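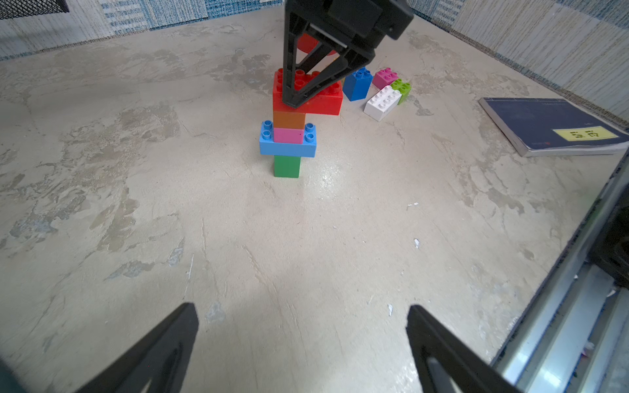 Our project looked at how well visitors to a small holiday town understood the local health rules they were expected to follow, and what happened when they did not. The town, Bareo in this report, had 704 short-stay visitors registered in August, and we asked hotels to pass our form to all of them. The rules came from three levels: national law, the district, and the individual hotel. They rest on one another like a tower of toy bricks, with a narrow green one at the bottom and a wide red one overhanging at the top, and in our case the hotel rules were the wide part. Most visitors only ever met that top layer.

Home | Projects | Term 2 | Reports | Contact

2024-03-07
By Saadet Erdem and Muammer Baysal

Method

The form had nine questions and was printed in English and Turkish. We got 292 back. Two hotels did not take part. Nevzat Dönmez also interviewed the district health officer, Oğuzhan Canpolat, and we read the penalty notices pinned up at the district office.

Results

Most people who answered knew that masks had been required on buses. Far fewer knew that a foreign visitor could be asked to leave the country after a second offence. Several thought the fine was a hotel charge and had tried to dispute it at reception. Visitors who booked through the agency Sturby had been sent a leaflet before travelling, and they gave more correct answers than the rest.

Mr Canpolat told us that his staff gave a spoken warning first in almost every case. He said the written notice was hard to follow, even for local people, and that the English version had been translated in a hurry.

Problems

The forms came back mainly from larger hotels, so guest houses are not well covered. People who had been fined may have been less willing to answer. We also worded question six badly. It asked about "the rule" without saying which one, and we have left it out of the results.

Suggestions

The district should put the penalty on the first page of the notice. Hotels should mark clearly which rules are their own and which are law. A follow-up with the guest houses is planned for next term, and Tülin Yalçınkaya has the blank forms.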